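Fall Pruning Clinic and Tool Service: Notes for Members

The fall pruning clinic will be held in the Karakaya orchard in November, weather permitting. The orchard is reached by the gravel lane off the Ferkotville road. Parking is on the north side only; the south verge was reseeded in September and will not bear tires until spring. Gates open at 9 a.m. and cutting begins at 9:30.

The orchard holds 43 apple and pear trees, most on semi-dwarfing stock. The clinic covers young trees in their third to fifth year. Older trees will be left until late winter, when the buds are easier to read and cuts close faster. Stone fruit is not included. Plums and cherries in this county should be pruned in dry summer weather to limit silver leaf and canker, and members who have missed that window should leave them alone until next July except for broken limbs.

Work on each tree will follow the same order. Dead and diseased wood comes out first, then crossing limbs, then any shoot competing with the leader. Cuts are made just outside the branch collar. No wound paint will be used. Branches with canker are to be bagged and kept apart from the general brush, which will be chipped on site.

Tool service runs alongside the clinic. Hand pruners, loppers and folding saws will be accepted until 11 a.m. Pruners are taken apart, cleaned of sap, and honed on a 600 grit stone, bevel side only. The flat side gets a light pass to remove the burr. Pivot bolts are oiled and reset so that the blade falls closed under its own weight from half open. Saws with hardened teeth can't be sharpened and will only be cleaned. The limit is 2 tools per member. Please tie a name tag to each handle.

The Prunomow rotary cutter has had its deck scraped and its belt replaced. It is again available on loan to members with a signed form. Mowing height under the trees should stay at 3 inches or more, and the cutter should not be run within 2 feet of a trunk. Bark damage at the base was the main fault noted in last year's orchard walk, and most of it was at mower height. Grass close to the trunk should be pulled by hand and the ring mulched with wood chips, kept clear of the bark.

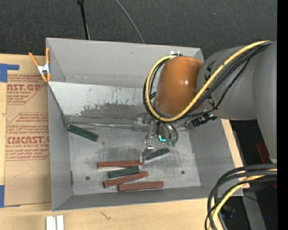
One member from the Bostadton side wrote to ask that the mulch advice be qualified. On heavy clay, the letter says, a deep ring stays wet through winter and gives voles cover right where they do the most harm, and two young pears were girdled that way under a thick layer of chips. The writer now rakes the ring back to bare soil in November, fits a guard of quarter-inch wire mesh set a couple of inches into the ground, and puts the chips back in April.

The wire guard is sound practice on any soil. Mesh can be ordered through the tool loan desk and will be cut to length at the clinic.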